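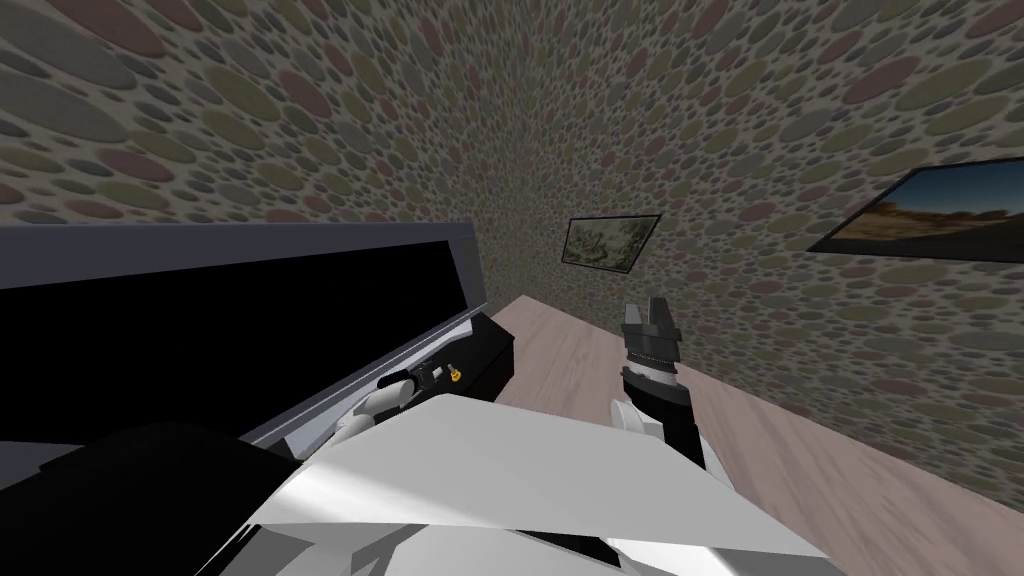
*Dotted wallpaper, two framed pictures. August.*

Royal tour timeline, morning session. Great start! Noémie has the whole Grerarano visit in order now, from the airport handshake to the state dinner, 200 press clippings in all. The Flomholm papers gave the young princess's first speech more space than the prince's (and quite right, it's a lovely speech).
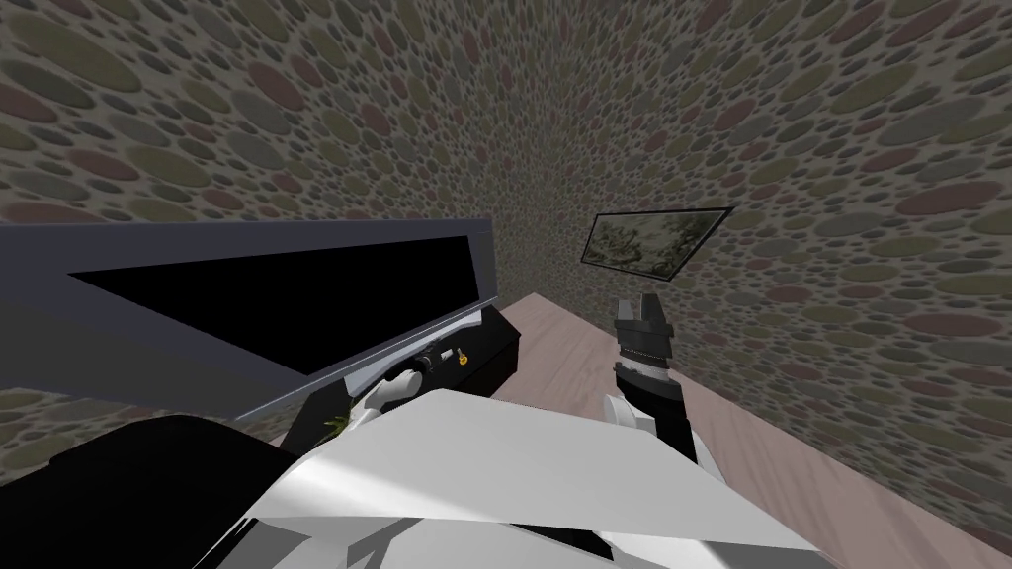 ## Walkabout captions

Marcelino Falcão found the full guest list for the Maillard garden party. We can finally name the lady in the yellow hat, the duke's cousin! Redid 11 captions before lunch.
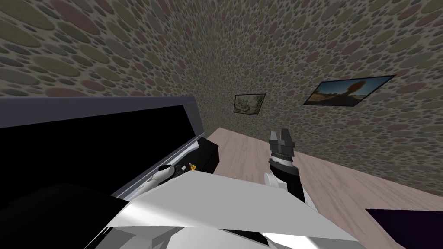

Still 2 papers disagree on when the couple left the theater. Cenum says before the encore, the evening edition says after. I'm leaning toward after, the choir's own program notes match it.

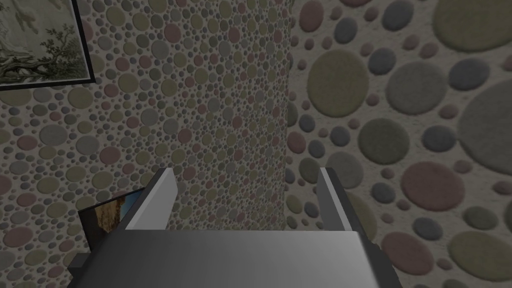
## Next

- ask Noémie Riviere for the dinner menu
- check spelling of the ambassador's name
- 100 clippings left to scan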